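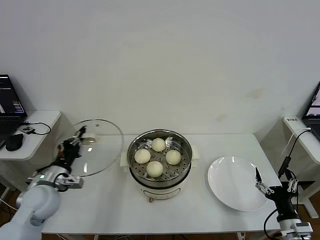
Notes by Lovely Enriquez
Robot Software Lab, handout 4 (October)
Lab sessions run by Wen-hsiung Hung

Okay, so last time we got as far as "the arm goes where I tell it," and a few of you asked why we need anything on top of that. This handout is my long answer, and we'll use the bun task for all of it. Two arms, a steamer, four buns, a plate. The left arm deals with the glass lid, the right arm moves the buns over to the plate. You could explain that to a six-year-old in one breath, and it'll take us most of three weeks (sorry!).

Start with the lid, because the lid is mean. It's clear. Our depth camera looks straight through it or catches a reflection, and you get a point cloud with a hole where the lid should be. So please don't try to segment the glass. I spent a whole spring on that and I want those evenings back. Look for the small white handle and the thin metal rim instead, then fit a circle to the rim. Once you have the circle you have the pose, near enough to grasp.

Next, who's holding what. In Zuvano (our task layer, you installed it in week one) every object has an owner: left, right or world. The lid belongs to "left" from the moment the grasp check passes until the release check passes. While it does, the planner has to carry the lid as part of the left arm's collision shape. Forget this and your plan will look gorgeous in the viewer, with the right arm swinging straight through a sheet of glass. Tilt matters too. A lid held almost upright takes up much less room over the basket than one held flat, so I add the tilt as a goal constraint and let the planner sort out the wrist.

Now the buns. They sit in a diamond: back, left, right, front. Which one first? Wen-hsiung likes nearest to the plate, I like whichever has the most free space around it for the fingers, and we've argued about this over many lunches. Try both. The picker takes a scoring function, so it's a one-line change. White buns in a shiny basket against a white wall are also hard on color thresholds, so use the perforated floor as your background model. The rings of holes make a nice strong texture and the buns are the bits where it disappears.

Timing, quickly. The control loop runs at 100 Hz and the planner gets 700 ms before it has to return something. If it runs out, the arm holds position. It does not guess! I mean it, leave that flag alone.

For the lab:
Replay log 308 and find the spot where lid ownership flips. It's earlier than you'd think.
Write a scoring function for bun order and run it on the 52 saved layouts.
Sketch the state machine for "lid off, buns out, lid back." Paper is fine.

Bring the sketch with you. We'll start from the release check, which I've skipped completely here, and there's a bug in mine that I'd like you to find.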